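Lekness Stirnness 600 Countertop Water Softener

Price: 1,120
Item condition: new, boxed
Ships with: main unit, two hoses, faucet adapter, salt scoop, printed guide

Most softener pages start by telling you how bad your water is. We don't know how bad your water is. If you haven't tested it, buy a pack of test strips before you read any further, because a good share of the people who ask us for a softener live on water that doesn't need one. Under 5 grains per gallon, we'd keep the money.

Still here? Then this is what the Stirnness does. It hooks up to a kitchen or laundry faucet, runs the water through a bed of resin, and swaps calcium and magnesium for a little sodium. That's the same thing the big basement tanks do. Lekness calls it "whole-life water care" on the carton. It's a softener.

The 600 in the name is supposed to be gallons between salt refills. Adwoa Zakaria ran one in our shop kitchen from June on and never saw that number on our water, which is hard. She topped up the salt whenever the dish glasses started to spot again. Lekness got its figure on much softer water than ours, and you have to go to the back of the guide to find that out.

What we like: the hoses are long enough, the salt lid comes off with one hand, and the rinse cycle can be started by hand if you don't trust the timer. We don't trust the timer. It loses its setting every time the power blinks, and there's no backup battery.

What we don't like: the faucet adapter. It fits standard threads and nothing else. If you have a pull-down sprayer you'll need a different adapter, sold separately — of course.
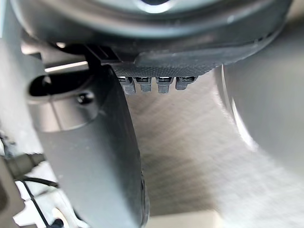 Four gray terminals in a row, directly below the dotted black strip.

Lekness also sells a Wumbei "taste filter" that clips onto the outlet hose. Aksel Vestergaard did a blind tasting with the staff, filtered against unfiltered, and the results were a mess. Two people liked the tap water best. We stock the filter since customers ask for it, but we won't suggest it at checkout.

Same goes for Nivemix resin cleaner. If your water carries iron, a resin cleaner makes sense. If it doesn't, plain softener salt is enough, and the cleaner is one more bottle under the sink.

Will it pay for itself? The maker says so, in soap and in longer appliance life. We can't check that and neither can you. Buy it if scale on the kettle and stiff towels bother you enough, or if you rent and can't plumb in a full-size tank. Homeowners with the space should price a basement unit first.

Softened water has added sodium in it. Anyone on a low-salt diet should ask their doctor before drinking it. Don't use it on houseplants or in a fish tank.

Stock: 1,306 sold to date, current batch in the warehouse
Returns: accepted unused, in the original carton. Once resin is wet we can't take it back.
Spare parts: hoses, salt lid, standard adapter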